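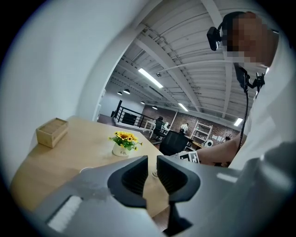

Table with sunflower arrangement in a "Life" pot, office floor beyond.

Workplace Setup Technician (tables, shared rooms and small furnishings)
Hagedorn office, full time, on site

Prerkitus fits out and maintains shared workspaces for client companies. Work covers furniture placement, table dressing, lighting checks, storage and the day-to-day resetting of rooms between users. The Hagedorn office is an open-plan floor with adjoining smaller rooms. Ceilings are exposed metal decking on painted steel beams, with long fluorescent fixtures and black dome pendants hanging below them. Tables are finished in pale oak. The position opened in September and is still vacant.

The technician reports to the site operations desk and works in a team of 8.

Duties

Reset tables to the room sheet after each booking. The room sheet lists every item by position: plant or flower arrangement, small wooden box, cups and dishes, writing materials. Items not on the sheet are removed and logged.

Clean wood surfaces with the approved product only. Wipe along the grain. Report rings, scratches and lifted edges the same day through the maintenance form.

Dust and reshape artificial flower arrangements. Stems are opened outward by hand so that leaves do not cover the front of the pot. Faded heads are replaced from stock. Printed pots are turned so the lettering faces the door.

Return cups and dishes to the kitchen, load and run the dishwashers, and restock shelves to the marked levels.

Check fixtures and pendants on each round. Lamp changes above standing reach are carried out by the building contractor and are not part of this job.

Receive, unpack and place new furnishings. Most deliveries come through Trorkari in flat cartons. Packing material is sorted and taken to the loading area before the end of the shift.

Maintain the inventory in Casesance, our in-house stock list. It currently holds over 3,000 line items across all sites. Entries are made on a tablet at the time of the move.

Requirements

Experience in facilities, hotel housekeeping, event setup, retail display or similar work. One year is preferred. Applicants with less will be considered if they can show steady employment in any hands-on role.

Ability to read a floor plan and a written layout sheet.

Ability to stand and walk for most of a shift, and to move tables and chairs with a second person.

Basic written English for log entries. Entries are short and follow a fixed format.

Basic use of a tablet. No other software knowledge is needed.

Legal right to work at the location. Documents are checked before the start date.

Useful but not required

Furniture assembly or light carpentry. Experience with wood finishes. First aid certificate.

Hours and terms

Early shift or late shift, set by a monthly schedule. Shifts can be traded within the team with written notice to the operations desk. Overtime is rare and is paid at the higher rate stated in the contract.

The first 90 days are a trial period with a review at the midpoint and another at the end. Work shirts, gloves and safety shoes are supplied. Lockers are on the same floor. Pay is hourly, according to the site pay table, which is sent to all applicants invited to interview.

Training

New technicians follow an experienced colleague through every room type before taking rounds alone. The layout manual contains 136 room sheets. It does not have to be memorized; a printed copy is kept on each cart, and the current version is on the tablet. If the two differ, use the tablet version and report the difference.

How to apply

Send a resume and a short cover note through the careers form on the Prerkitus website. Select "Hagedorn, room setup" as the position. State which shift you prefer, your earliest start date, and any regular times when you are not available. Photographs of past setup or display work may be attached but are not scored separately.

Interviews are held on site and include a practical task: resetting one table and one shelf from a room sheet. Candidates should wear closed shoes.

Applications sent by email or left at the front desk will not be entered in the system. Applicants who have applied before may apply again with an updated resume.

Posted 3 November 2024. Open until filled.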